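## 4. Sorting into the clear bins

Do this after the shelves are up (section 3) and before any labels go on. Labels last. Fergus did it the other way at Arthorpe and had to peel the lot.

You need:

- the clear bins, lids off
- a table, cleared, near the shelves
- a dry cloth
- masking tape and a marker
- the Menzies list, printed, the current one

**4.1** Wipe each bin inside and out. Dry cloth only. Spray cleaner leaves a haze on the plastic and you can't read a card through it afterwards.

**4.2** One bin on the table at a time. The rest stay on the floor, stacked, or you'll end up sorting into the wrong one.

**4.3** Turn the bin so you can reach in without leaning over the stuff you've already laid out. Left-handers, swap it round.

**4.4** Heavy things first, flat on the bottom. Then boxes and tins. Soft things (cloths, gloves, bags of ties) go on top or down the sides as padding.

> **Note:** Small loose parts go in a bag before they go in the bin. Screws, hooks, picture pins, all of it. Tape the bag shut and write on the tape.

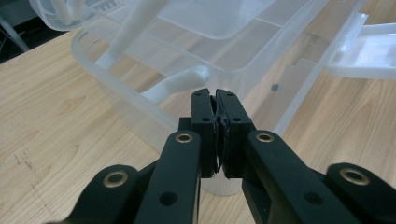 **4.5** Stop filling 6 cm below the rim. The lids dip in the middle and anything higher gets squashed, or the lid pops up at one corner and you don't notice untill it's on the shelf.

**4.6** Put the lid on. Press all four corners, then the long sides. If it won't sit, take something out. Don't lean on it.

**4.7** Strip of masking tape on the short end, bin number from the list, marker. Temporary only — proper label comes in section 5.

**4.8** Lift with both hands under the base. Never by the lid. Straight to the shelf, short end facing out.

> **Caution:** The Hovska shelves take 800 g less per bracket than the old Clurska ones. Heavy bins go on the bottom two shelves, no exceptions, even if the list says otherwise. Niall McIver is correcting the list.

**Things that don't go in a clear bin**

- anything with liquid in it, open or not
- batteries
- paint, glue, filler
- paper you want to keep flat (use the drawers)
- anything that fades, if the bin is going by the window

**If a bin is cracked**

Hairline at the corner: fine for cloths and bags, mark it with a cross on the tape. Crack along the base: don't use it, put it by the door. Don't glue it. We've tried, it holds until someone picks it up.

**If you run out of bins**

Don't double up two categories in one. Leave the left over things on the table with a note saying what they are, and tell Fergus Halliday. Spares take 6 days to come so ask early.

**4.9** Check the shelf before you go. Tape facing out on every bin, numbers in order left to right, gaps left where the missing ones will go. Stack no more than 2 high on any shelf.

**4.10** Tick each bin off on the list and initial it. Pencil's fine. List goes back in the plastic wallet on the side of the shelf, then carry on to section 5, labels.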